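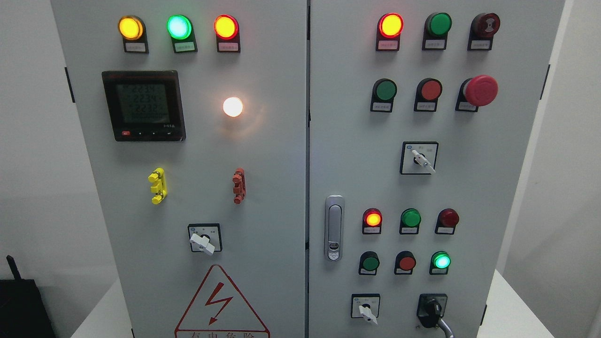
Pre-session inspection checklist, panel reading and pressing trials
Pidilau study, Fusham laboratory
Revision of 23rd July, replaces the November version

To be filled in by the operator before each block of trials. Answers are Yes, No or N/A. Comments are kept together with the answers, and they are used when we write the method section.

Part A. Area and people

A1. Floor in front of the panel is free of bags, tools and loose cables.
Yes.

A2. Marked distance line is visible and measures 750 mm from the doors.
Yes. Comment: the tape was replaced. The old tape had moved a little to the left, therefore the earlier start positions should be compared with the new line before the data are joined.

A3. Only the operator and one observer are inside the line.
Yes.

A4. Both people can say where the room isolator is and how it is switched off.
Yes. Comment: the observer was new and needed to be shown. Please do this before the power is put on.

Part B. Panel

B1. Each device used in the trial has its number on the task sheet, and the sheet agrees with the wiring drawing.
No at first check, Yes at second check. Comment: on the sheet two selector switches had the same number. Corrected by hand, the file must also be corrected.

B2. Test circuits are separated from the supply of the room.
Yes, checked by the electrician with the drawing.

B3. Operator knows which stop control belongs to the panel and which to the Atus controller.
Yes, with comment below.
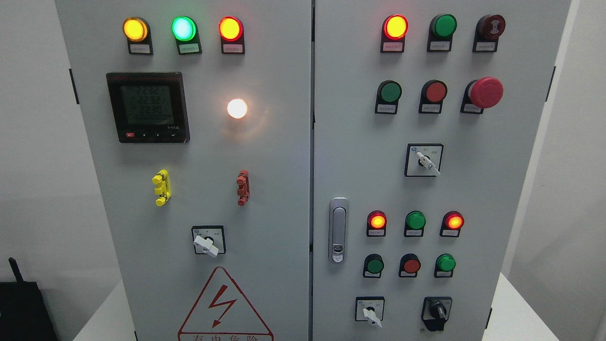 The two stop controls have been confused in one earlier session, and for this reason item B3 was added. The stop of the Atus controller is on the operator's desk and takes away the motion permission. The stop on the panel acts on the test circuits only. For a person the panel stop is easy to find, as it is the large red mushroom head on the right door and it comes out further than the buttons beside it. For the planned hand path this same shape is a risk. The path to the red push button next to it must keep the full side clearance, and it must come from the front and not from the right.

B4. Side clearance for the path in B3 is loaded and is not the default value.
Yes.

B5. Buttons return freely after a hand press by the operator.
Yes. Comment: pressed with test circuits separated. One green button feels more stiff than the others but it returns.

Part C. Cameras and reading of states

C1. Lens cleaned, cable strain relief tight.
Yes.

C2. Exposure is fixed, automatic mode is off.
Yes. Comment: with automatic mode the bright lamps made the rest of the door too dark in the pilot set. We keep the fixed value also when it looks less nice on the monitor.

C3. Reference set recorded before first press.
Yes, 138 images.
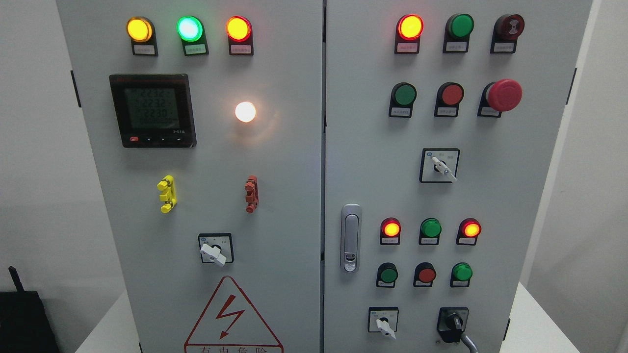

Control panel, both doors: pilot lamps and power meter on the left, emergency stop on the right.

C4. State of every lamp written down by a person before the Lūse reader is started.
Yes. Comment: the order is important. If the person sees the output of the reader first, the two readings are no longer independent. The written sheet goes in the folder and is not changed later. A disagreement is marked with a circle and discussed after the session.

C5. Labels of devices are taken from the task sheet and not from the image.
Yes. Comment: the text on the small plates is too small for our present camera distance. We tried a larger crop and the result was not better. Until there is a second camera, the reader must give only position, colour and lit or not lit.

C6. Readings of the meter are stored with the time of the image.
Yes. Comment: the last digit may change between images, so a difference in this digit is not counted as an error of the reader. This must be written in the paper in the same way.

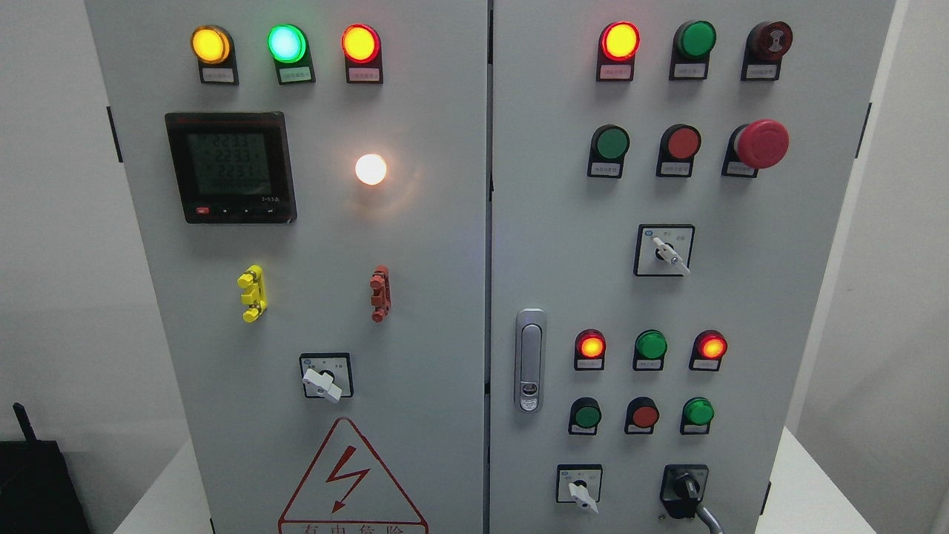 The same rule applies for the lamps, with one addition. A lamp is counted as "lit" only when the person and the reader agree, and otherwise it is given the value "open". Open values stay in the table. In the November version they were removed, and a reviewer of our report asked correctly how many they were.

Part D. First motion

D1. Speed limit set to 100 mm per second.
Yes.

D2. Dry path completed with an air gap at every target, 2 times without stop.
Yes. Comment: the first attempt was stopped by the operator because the wrist came near to the door handle. Waypoint moved, then both runs were repeated from the beginning.

D3. Atus stop tested during motion, restart needs a manual reset.
Yes.

D4. Force limit confirmed on the test block before contact with the panel.
Yes.

Part E. Release

E1. All answers are Yes or N/A, or the correction is written beside the item.
Yes.

E2. Open points:
Correct the switch number in the task sheet file (B1).
Ask the electrician to look at the stiff green button (B5).
Compare old and new start positions (A2).

Block released for trials. Next full check is needed after any change of camera mount, path file or door wiring.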